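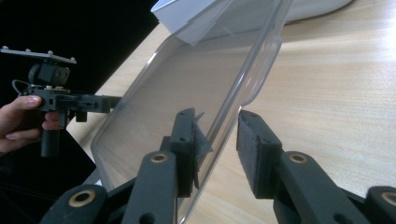 Subsea valve bench, October

Back on the Matlala valve this morning. This is the production wing valve actuator that came in with the slow-close complaint. Thabiso had it stripped to the spring housing before I got in and left the parts laid out in order on the long bench with tags on. Please leave the tags on until the inspection sheet is signed.

Spring free length is inside the drawing tolerance. Piston seal has a flat on one side, maybe a third of the way round, and the backup ring behind it is nipped. Bore looks fine to the eye and fine to the fingernail. I think the slow close is the seal dragging, but the hydraulic fluid sample was dark too, so I am not closing that out until the lab sheet comes back.

New seal kit is from Trulgate. The first kit they sent had the wrong backup ring profile (square, should be the contoured one). Chutima caught it at goods-in and it went back. Second kit checked against the drawing and is right.

9:40

Housing flushed twice. Second flush came out clean. Reassembled with the new kit, stem nut torqued, witness marks on in yellow.

11:15

Low pressure test. Filled, vented, brought it up to 14 bar and held. No drop on the gauge over the hold. Opened and closed it five times by hand pump, smooth on all of them. No stick at the start of the stroke, and the old seal did that every time.

13:30

High pressure. Target 2000 psi on the control side. First attempt stopped at 1569 and would not climb. Spent longer on this than I should have. Pump relief had been left backed off from the Bretari job and the book does not say so. Reset the relief, locked it, wrote the setting on the pump tag. If you change the relief for a job, write it in here, please, and put it back after.

Second attempt reached 2000 with no trouble. Held it. Ended the hold at the same reading, no weep at the stem or the end cap. Chart is in the job folder, and the failed run is in there with it, marked as relief setting and not as a valve fault.

Close time with the spring alone is now well inside what the operator asks for. I did three and wrote all three on the sheet. Keabetswe witnessed the last two.

Open items

Fluid lab result still to come. If the particle count is bad then the control line on the platform needs flushing before this goes back in, or we will see it again by spring. Vusumuzi is going to raise that with the Tresetti field people, they own the line.

Paint. Two chips on the yoke from the vise. Touch up before crating.

Crate is serial 1821 and it is too short for the valve with the override fitted. Sizwe says take the override off and ship it in a bag alongside. I would prefer a longer crate — the override got bent in transit last time — but the boat slot is what it is. Asked stores if they have one.

Calibration on the small test gauge runs out at the end of the month. Do not start the choke job on it, use the digital one.

16:50

Stores have a longer crate. It needs new foam at one end. Thabiso to cut it first thing, then paint, then pack. Valve left vented, ports capped, on the stand by the door.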